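Review: the Onent sorting cell after 330 shifts

I run the returns and mixed goods room at Lopes, and for years that room was the job people put up with until something else opened. Tubs of odds and ends came in, two people stood over each one, and everything got lifted out by hand, looked at and put on the right shelf. So when I say I love this thing, please read it with that room in mind!

What we have is the Onent picking package: the arm, the gripper, the control software and a metal bin it works out of. The arm is a KUKA, and the fingers and the software come as part of the package. We bought it in December, and it has picked through every kind of oddball item our customers send back.

How it picks

This is the part I still stop to watch. Most of what we get has no good side to grab. Boxes are easy, and we never needed help with boxes. Give it brushes, cups, bowls and toys all lying any which way, though, and you find out what a gripper is good for. The thin clear fingers are my favorite bit of the whole package, because they get in close to a handle or a rim without needing much room (our old suction trial was hopeless on anything with bristles).

It isn't fast. A good sorter beats it on a single tub, easily. Where it wins is at the end of the afternoon, when it's going at the same pace as in the morning and the rest of us are thinking about our feet. Our best day so far was 1,007 items, with one person on the room instead of two.

The bin is plain painted metal with sloped sides, and I like that things tend to slide back toward the floor of it. The paint doesn't hold up, I'll say that now. Ours is scraped down to gray metal along one side and there are a few rusty-looking spots. It makes no difference to the picking, but I'd pay extra for a tougher finish.

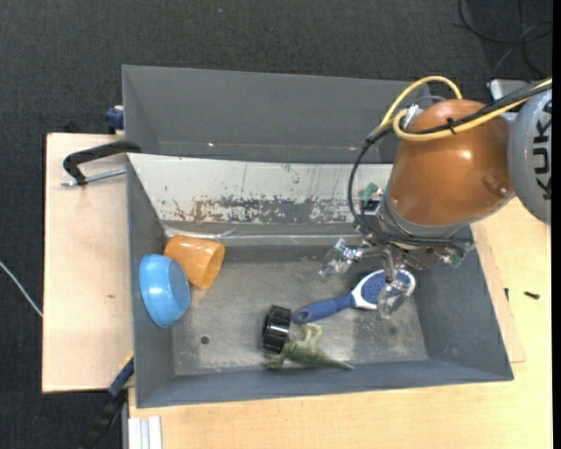 What changed for the crew

Neema Shemweta had sorted by hand for eight years when it arrived, and she was the one I worried about telling. She now runs the cell. She decides what goes in, clears the items it gives up on, and has strong opinions about grip settings, most of them right. Her shoulders are better and she got a pay grade out of it, which I had to argue for, and I'd tell any manager to settle that before the crate is opened.

The other sorter moved to repairs by choice. We didn't cut a job, but we also haven't filled one that came open, and the crew noticed. Talk about it early. I waited too long and had a grumpy couple of weeks.

Gripes

Cable routing could be neater. The training guide is thin, and we learned more from one phone call with the Nasulon installer than from the whole binder. Bowls resting up against a wall still give it trouble now and then.

Would I buy it again?

Yes, tomorrow. We're asking for a second one for the Letunura site, and Neema has already offered to go over and set it up.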